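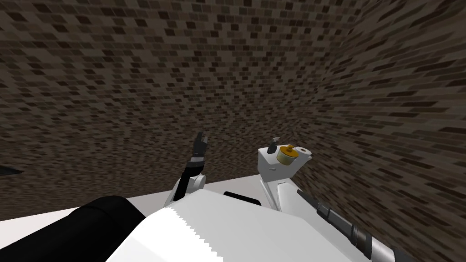
Subject: Re: Damp on the gable end, which lime to use

Hello all,

On 14:20 a member in Umberg wrote:

> We have a solid brick gable that was repointed in cement before we
> bought the house. The inside plaster is blowing near the chimney
> breast. The builder wants to inject a damp course and paint the
> outside with a sealer. He has quoted 1480 for the lot. Is it worth
> it, or should we have the cement out first? Also, does anyone have
> experience with the Cirura ready-mixed mortar?

I would have the cement out first. We had much the same on our back wall. The injected course had already been done by the previous owners and the plaster was still coming away at shoulder height, well above anything a damp course deals with. If yours is near the chimney breast I would look at the flashing and the pot before spending anything on the wall itself. An open flue with no cap lets in a lot of rain.

I would leave the sealer alone. Once it is on you can't easily get it off, and if water is getting in at the top it will be held behind it.

On the mortar, I have used Cirura on a garden wall and on the lower part of the house. It is fine to work with but goes off slowly in cold weather, so I wouldn't start after October. Keep hessian over it and damp it down for a few days. I paid 419 for enough to do our wall, delivered, and had 2 tubs left over. Stomeo do a similar one that some people on here prefer - the colour is a bit yellower when it dries. Ask for a sample of each and let them dry fully before you choose.

Raking out is the slow part. Use a plugging chisel and a light hammer. An angle grinder will take the edges off soft bricks very quickly, and I have a row by the back door to prove it.

After that, leave the inside bare through the winter if you can stand it. We replastered too soon and had to do one patch again.

I can post the notes I kept on drying times if they would be any use.

Regards,
Yang list member, back wall now finished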